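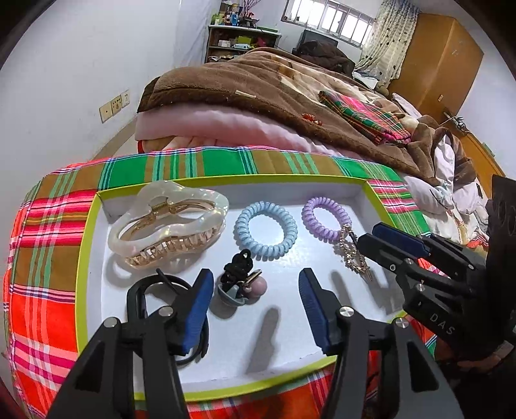
Figure 1. Hair things in the shallow tray with the green rim, on the plaid cloth.

Small Things, Shallow Box: A Sorting Project for the Home Organization Module

Where the idea came from

My topic was supposed to be kitchen drawers. I had the whole plan typed up and then Asmaa Naciri, who shares the upstairs bathroom with me and two other people, asked me one Monday morning if I had seen her claw clip. I had not seen her claw clip. I was looking for a hair tie myself and I was already late. We both went through the same basket on the same shelf, tipped it out on the floor, and put it all back in the same mess. By the time I got to class I had a new topic, and Mr. Heitmann (Hartmut Heitmann, who runs our module) said fine, as long as I wrote down how I did it and didn't just turn in a "before and after."

So the question for my report is pretty small. Does it help to keep hair accessories in a flat, open tray where you can see every piece, compared with a deep basket where they pile up? And if it does help, will people who are half asleep keep using it?

What I had to work with

I didn't want to buy anything, and the module rules say you have to start with what's in the house anyway. I tried three containers over the project:

The old basket, which is deep and has a woven rim that grabs hair ties and won't let go.
A lidded tub from Hastholm that used to hold cookies.
The shallow box in Figure 1, white inside with lime-green rims.

For a work surface I spread a plaid cloth. It's a loud one, red and bright green and olive brown with some pink and dark blue in there too, and I'll come back to it because it ended up mattering more than I expected.

For the things themselves, I used whatever was in our basket plus a few pieces my friend Valbona Popescu brought over from her place. She has longer hair than any of us and much nicer clips.

Sorting by type, and why I gave up on it

The book we used in class, the Rastogi workbook, tells you to sort by type first. Ties with ties, clips with clips, bands with bands. I did that for the first week with little paper dividers I cut from a cereal box. It looked great for about a day! Then Asmaa pulled out a tie in a hurry and a divider came with it, and Valbona put a clip back in the wrong section, and I spent ten minutes fixing it and felt like somebody's aunt.

The other trouble with sorting by type is that some pieces don't have one. Take the black elastic with the charms on it, the one near the middle of the tray in the figure. It's a hair tie, sure, but with that dusty-pink bead and the little gold-toned bar hanging off it, it snags on everything if you put it in with other elastics. In the basket it was always the center of the knot. I'd pull on it and bring up half the collection.

So I tried sorting by what tangles with what. Anything with charms or cord gets its own space around it. Anything smooth can sit close to its neighbor. The spiral ties – the telephone-cord kind – are somewhere in between. They don't knot, but they do hook into each other like two springs if you toss them in together, and then you stand there unscrewing them. I ended up keeping the pale blue one and the lilac one a little apart, and that solved it.

The claw clip is its own problem. Valbona's big pearly one is the tallest thing we tried, and in that shallow tray it stands up past the back rim. That knocked out the idea of putting a lid on. I went back and forth on whether this was bad. Zulmira Louro, who was in my project group and did towels (lucky), thought I should keep the big clips somewhere else completely and let the tray be flat. I tried her way for two days. Both days, people left the claw clip on the edge of the sink. It went back in the tray, upper left corner, and it stayed there.

The color thing

I had not planned on writing a section about color. But when I was laying things out, I kept setting pieces down on the cloth next to the box and then losing them. A small gold clip on a busy plaid is really hard to find, even one with a sparkly star shape on it like the one I was using. Put the same clip on the white bottom of the tray and you see it right away. You even get the shadows, which help more than you'd think with the see-through teeth on a claw clip.

The thin black band was the best test. In the old basket it was basically invisible, since the basket is dark brown. On white it's the first thing I notice.

If you try this at home, I would say pick a light, plain tray before you worry about anything else. I spent most of a week on dividers and I could have skipped them.

How I tested it

I wanted a number for Mr. Heitmann, so I put a sheet of paper on the bathroom door and asked everyone to mark how long it took to find what they wanted. This was a flop. Borislav Georgiou, our fourth roommate, has a buzz cut and filled it in anyway. Asmaa wrote "fast" every day. I got 16 usable answers, and I don't think they prove much, but the slow ones were nearly all from the basket week.

What I trust more is what I saw with my own eyes at 7:30 in the morning. In the basket week there was tipping out and digging. In the tub week people took the lid off and didn't put it back on, and then things got piled on top of the lid. In the tray week people reached in, took one thing, and left. Things didn't always go back in the same spot, but they went back in the tray, and I'm counting that.

What went wrong

The tray gets full quickly. It works with a few pieces and room between them, and as soon as you treat it like a basket it turns into one. Our leftover elastics are now in the Hastholm tub under the sink, and I top up the tray from there when something goes missing.

It also takes up more shelf. We had to move Asmaa's face cream, and she would like that noted in the report.

And dust! An open white tray shows every hair and every bit of fluff. I've been wiping it out with a damp cloth on the weekend, with everything lifted out first and laid on a towel (a plain one this time).

If I had more time

I'd like to try two smaller trays side by side, one for clips and one for ties, and see if the type sorting from the workbook works better when the walls are real and not cereal box. Zulmira has offered to lend me a pair of trays from her towel project once she's been graded. I'd also like to ask a house with little kids in it, where I suspect the beads and charms would need to live a lot higher up.

Thanks to Valbona for the loan of the clips. They're all going back to her except the blue spiral tie, which she says I can keep.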